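Home | Guides | Kitchen | Laundry | Contact

How to Get Drink Stains Out of a Tablecloth

By Kadri Butkienė
13 June 2019

Most coffee and soda stains come out of a cotton or cotton-blend cloth if you treat them before the first hot wash. Check the care label first. If it says dry clean only, stop here and take it to a cleaner.

You will need dish soap, white vinegar, a large bowl and a few clean rags.

1. Clear everything off the table, trash included, and shake the cloth outside.
2. Blot any damp spots with a rag. Press down and lift. Rubbing pushes the stain further into the weave.
3. Turn the cloth over and run cold water through the back of each stain.
4. Mix 2 tablespoons of vinegar and a teaspoon of dish soap into a quart of cold water. Lay the stained part in the bowl and leave it for 20 minutes.

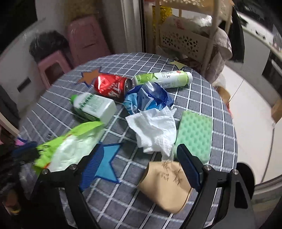 Gijs Michiels wrote in to say that he doubles the soaking time for coffee with milk in it and adds a little more soap, and that his dark cloths have held their color. Test a corner of the hem before you try a stronger mix.

5. Rinse until the water runs clear, then wash the cloth alone on cold with your usual detergent.
6. Look at the stains in daylight while the cloth is still wet. If you can see a mark, repeat the soak. Do not put it in the dryer yet, as heat sets what is left.
7. Hang to dry in the shade. Iron on the wrong side while slightly damp.

Candle wax needs a different method. That guide will be up in July.

Contact us | Copyright 2019 Judirwood | Back to top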